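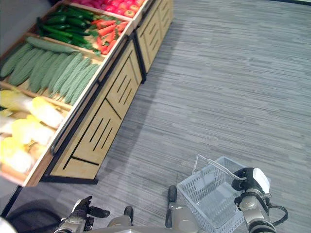 *Fig. 1. Head camera view, produce stand, basket in right gripper, left gripper free.*

**Minutes – Picking Trial Fault Review**
Wednesday, October 4, 2023, Farkutis test area, Narmont

**Present:** Aparecida Lacerda (chair), Guilan Yuan (controls), Kristof Van Damme (safety), Janaína Conceição (trials)
**Apologies:** Ronaldo Furtado (Luvell)

**1. Previous minutes**

Accepted with one correction. Item 5 should read "wrist cable", not "waist cable".

**2. Fault 461: loss of grip on basket**

JC reported. During a picking run at the produce stand the right gripper opened without a command and the basket fell to the carpet. The left hand was reaching for a bitter melon and carried on with its reach for 4 seconds before the run was stopped by hand. No one was inside the marked area. There was no damage to the stand or the robot. The basket was empty.

GY has been through the log. The right gripper controller stopped answering, restarted itself and came back in its default state, which is open. The restart took 500 ms. The main controller waits 200 ms for a reply and should have raised a stop at that point. It raised a warning only, and the task went on.

KVD asked whether the same thing could happen with a full load. GY said yes, the load has no bearing on the restart. KVD asked for it to be recorded that he regards the missing stop as the more serious of the two faults.

**3. Cause of the restart**

Not settled. GY suspects a short loss of power at the wrist connector when the arm is held low and turned outwards, as it is when carrying the basket beside the stand. JC pointed out that the arm was in that position for most of the June trials with no fault logged. GY replied that the cable was changed after June and that the new one is stiffer where it bends back towards the wrist.

GY has tried moving the cable by hand on the bench and could not bring the fault on. AL did not want the connector named as the cause in the report to Luvell until it has been repeated under power with the arm moving.

**4. Default state of the gripper**

Long discussion. KVD's first view was that the gripper should hold its last position after a restart. GY noted that this would be wrong if a hand or sleeve were caught, and that the open default was chosen for that reason after the Farahani assessment. JC asked if the two grippers could be set differently – the right to hold while it has the basket, the left to open as now. GY said it can be done but needs the state to be stored on the gripper itself, and the present firmware does not do this.

No change agreed. To come back with a written proposal.

**5. Missing stop**

GY found the fault level for "gripper not answering" set to warning in the trial settings file. It is set to stop in the main file. JC said the trial file was copied from bench work, where the grippers are often unplugged. Agreed that bench settings are not to be used on the floor. The level has been put back to stop and GY will check the rest of the file line by line.

**6. Restart of trials**

KVD will not sign off arm movement at the stand until item 5 is complete and a stop has been shown with the gripper unplugged on purpose, once on each side. Standing and head camera checks may continue. Walking with the basket is suspended.

**7. Actions**

| Action | Owner |
|---|---|
| Compare trial and main settings files, circulate differences | GY |
| Repeat wrist cable test under power, arm low and turned out | GY, JC |
| Witness unplugged gripper test, both sides | KVD |
| Written proposal on gripper default state | GY |
| Send log extract for fault 461 to R. Furtado, cause marked open | AL |

**8. Any other business**

JC asked for the spare wrist cable of the old type to be kept and labelled. Agreed.

Next meeting to be called by AL once the cable test is done.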